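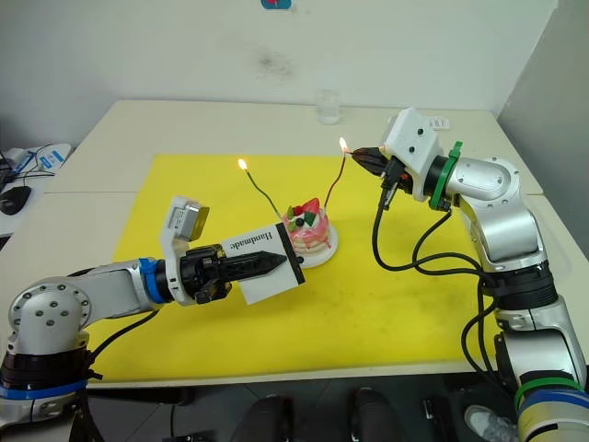 Fakidov turntable for cakes, after two months of use
4 min read

I bought the Fakidov turntable in June, when my old plastic one began to stop in the middle of a turn. I bake at home, mostly for the family and sometimes for neighbours who pay me for the ingredients. I am not a professional, so please read this review as the opinion of a person who makes one or two cakes in a week.

The turntable comes in a flat box with the plate and the foot packed separately. You put the plate on the pin and it is ready. There is no screw, and for this reason you must never lift it by the plate, as the foot will stay on the table. I did this once with a finished sponge on it. The sponge survived, my toe a little less.

What I like most is the weight. The foot is heavy and does not travel when I push the plate with one finger. It turns quietly and it continues turning for quite long, which I needed some days to get used to. With the old one I pushed, scraped, pushed again. With this one you give a single slow push and keep the scraper still. My first cake had a side much too thin because I was still working with the old habit.

The plate has rings marked on it to help with the centring. They are well cut but they collect buttercream, and a cloth does not take it out. I use an old toothbrush and warm water. The manual says that the plate should not go in the dishwasher and I have obeyed.

For small cakes the turntable is almost too large. When the cake is short and narrow, my hand has to reach over a lot of empty plate, and the wrist gets tired. I solved it by putting an upturned saucer under the cake board, with a piece of wet kitchen paper between so that nothing slides. For tall cakes I have no complaint.

I also tried the Leka, which my colleague Marin Yordanov lent me for a weekend. It is lighter and has a brake on the side, and the brake is a very good idea when you write letters. But the plate of the Leka moves up and down slightly if you press near the rim, and you see this later in the frosting as a wave. If you mainly write and pipe, maybe the Leka is better for you. If you want straight sides, take the Fakidov.

One problem I must mention. After some weeks the pin became dry and made a small noise, like a door. I wrote to the shop, Tramby, and they answered the next day that a drop of food-safe oil is enough. They were right, but it should be written in the manual, where there are 17 languages and not one word about oil.

The scraper that comes in the box is thin and bends. I put it in the drawer and use my own steel one.

Would I buy it again? Yes, for the same price. I would only ask them for a second, smaller plate which fits the same pin. I have suggested it to them by e-mail and have no answer yet.

Updated 2020-08-01: the noise has not come back after the oil.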